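We use cookies to remember your basket and see which pages get read. By carrying on you agree to this. OK | Cookie settings

Landen K13 Wireless Keyboard

Item no. 2723 | $69 | In stock

I've been selling keyboards for a long time, and the K13 is the one I keep taking home with me. I have one in the kitchen, one upstairs, and my daughter ran off with a third in December (still waiting on that one!). So yes, I'm biased, but let me tell you why I like it so much.

First off, it's quiet. Not silent – you still get a soft little tap – but I can type next to somebody watching TV and they don't turn the volume up. The keys have a shallow dish to them and they're full size, including the arrow keys, which so many small keyboards squash down to nothing. There's no number pad. I thought I'd hate that, and then I got my mouse a few inches closer and my shoulder stopped grumbling, so there you go.

It pairs with up to three machines and you flip between them with the button at the top right. I go from my desktop to my tablet and back all day long. If you'd rather plug it in, there's a USB-C cable in the box, and it charges while you type.

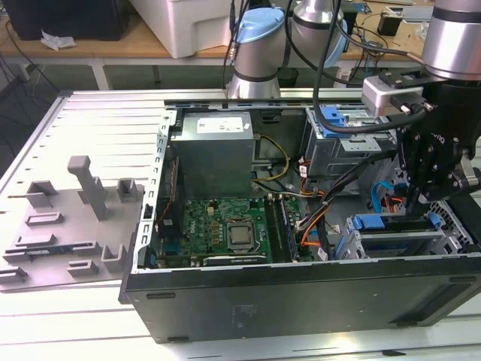 Desktop tower on its side with the side panel off.

Now, the battery. Landen says 202 hours with the backlight off, and I've never sat there with a stopwatch, but I charge mine so rarely that I have to go looking for the cable. With the backlight all the way up it's a different story and you'll want to plug in every few days. I leave it on the lowest setting in the evening and that suits me fine.

A couple of gripes, to be fair. The feet on the back only have one height, and I'd have liked a second. The light gray version shows coffee – ask me how I know – so if you eat at your desk, get the charcoal. And the function keys come set to volume and brightness out of the box. Hold Fn and Esc together for a few seconds to switch them over. Amber Gosling wrote in to tell me that one, and it's saved me a lot of emails since. Thanks, Amber!
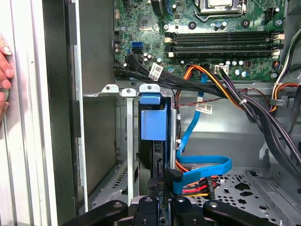
Inside a desktop computer case.

What's in the box: keyboard, USB-C cable, wireless receiver, a spare set of rubber feet and a fold-out guide. The receiver is tucked under the flap on the back, so please look there before you write to me!

Works with Windows, Mac and most tablets. Two-year warranty. US layout only for now, though Marlene Strobel at our warehouse has been nagging them for a German one and I'm hoping she wins.

Shipping is free on this one, and you've got 30 days to send it back if you and the keys don't get along.

Related items
Landen K13 Wrist Rest
Arai Quiet Mouse, charcoal
Woritz Desk Mat, large
Kundov Four-Port USB Hub

Contact us | Shipping and returns | © 2019 Takeda Desk Supply | Back to top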